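Autumn gift fair back at Brarno, with late opening for early shoppers 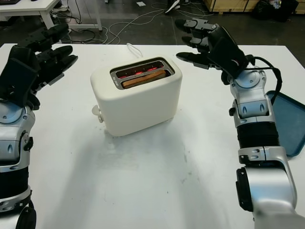
A slice of brown bread in a cream two-slot toaster.

1 Oct 2023

The Brarno gift fair is coming back this autumn and it's bigger. More stalls, longer hours, and a second hall for the food people, who spent last year squashed in by the cloakroom and let everyone know it.

Organisers put the word out in June that they wanted new makers. Got plenty. There were 300 applications for 200 pitches, so a fair few have gone on the waiting list and may get a table if someone drops out. Worth keeping your phone on if that's you.

What's on sale, then. The usual good stuff: candles, knitwear, wooden toys, hand-printed cards, soaps that smell of oranges and cloves. Stollinach is back with its enamel mugs and the little tin lanterns that sold out before lunch last time. They say they have brought 700 of the lanterns this year. We'll see. If you want the green ones go early, they always go first.

New this time is Kereama, a small pottery firm doing salt pigs, butter dishes and egg cups. Prices looked fair on the list we were sent, with nice boxes too, so no wrapping. Good one for teachers and neighbours and the aunt you never know what to buy for.

Marnitz will be in the food hall with jams, chutneys and a spiced plum spread that is very good on toast. Tasters on the counter all day. They're also doing make-up-your-own hampers: pick a basket, fill it, they tie the ribbon. You can leave it with them and collect on the way out, which will save a lot of sore arms.

Other bits we've picked up:

Gift wrapping is by the main doors, pay by the parcel. Brown paper or red, bring your own tags if you're fussy.

The first 600 through the door on opening day get a cloth bag. One each, no saving them for friends.

Childrens' craft table in the small hall, paper stars and pine cone things. Glue involved, so not best coats.

Late opening on the first evening only. Mulled apple juice, a brass band for part of it, and the café is staying open with soup and hot rolls. Last year the soup ran out and there were words. Double the amount ordered, we're told.

Parking as before, in the field behind the hall if it's dry, otherwise the school side and walk round. Boots not a bad idea either way. The shuttle bus from the station is running again but it is a smaller bus, so expect a wait at busy times. Dogs on leads in the main hall, not in the food hall at all.

Tickets are cheaper if you book ahead, and under-12s get in free with a grown-up. Booking is open now on the Brarno website or at the front desk, cash or card. If you had a ticket for the day that was called off last winter, it's still good, just take it to the desk and they will swap it for a new one. Dont throw it away.

Stallholders have asked us to pass on that several of them are taking posting orders on the day, so you can pay there and have things sent straight to family. Stollinach and Kereama both doing this, Marnitz for jars only, not hampers. Last posting dates for overseas will be up on each stall.

The full stall list and a map of both halls go up on the website later this week. We'll add the band times here when we get them.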